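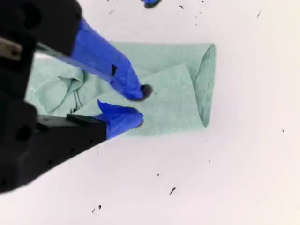

I have never trusted a recipe that says "caramelize the onions, 4 minutes." So when the Undinen cookbook app started pushing its one-pan onion soup at me every time I opened my phone, I assumed it was lying, and on Saturday I made it mostly to complain about it.

The recipe wants a cup of sliced onions per person, butter, a spoonful of sugar and high heat. Four minutes gets you onions that are black at the edges and raw in the middle. I kept going on low and stopped when they were the color of a paper bag. That took 31 minutes, and my stove runs hot.

Then there's the broth. You're told to use Skavidia stock paste, which costs twice what I usually pay and tastes to me like salt with a bay leaf waved over it. I used half the amount and made up the rest with water and a splash of cider vinegar. Maybe the full dose is better. I doubt it.

The cheese toast on top was good, I'll give them that. Thick slices of stale bread, Swiss on both sides, in a 200 degree oven to dry out first and then under the broiler until it bubbles.

The app says 92 percent of people would make this again. Which people? Did they eat it, or did they tap a heart on the bus? The comments are full of "can't wait to try this!" with five stars attached.

I'd make the toast again. For the soup I'm going back to my old way, with the big pot and the radio on, and next week I might try it with leeks if they come down in price.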